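Rerkeck arm kit - speaker notes, Saturday, 10 minutes

Slide 1. What you get
The kit ships as printed parts, screws, servos and cable. The Pleritz quote was 400 dollars per arm, 124 more with spare fingers. Our test job is toast. Mention the screw holes in the gripper plate - you can bolt your own parts there.
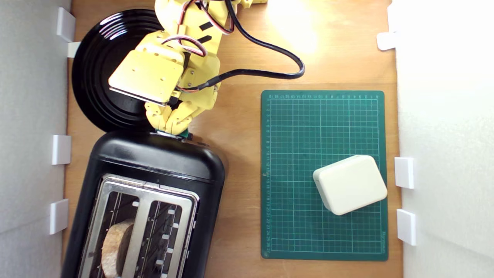 Slide 2. The lever
Slow down on this one. The green pad goes flat against the lever and the fingers do the pushing. Say that we tested one toaster model and can't speak for others. Pads are sold separately.
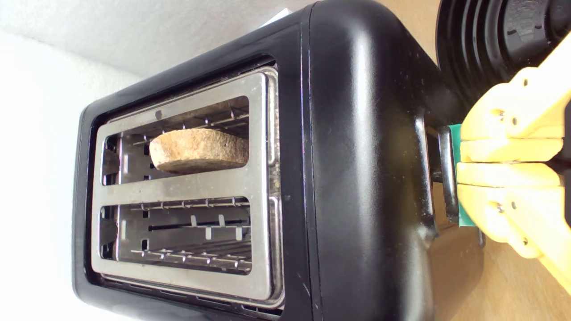

Songül Işık: I'd add the price of the pads to this slide. People at Sullstead will ask, and they'll want to know if the arm can be bought without the software.

Slide 3. Ordering
Lead time, returns, then questions.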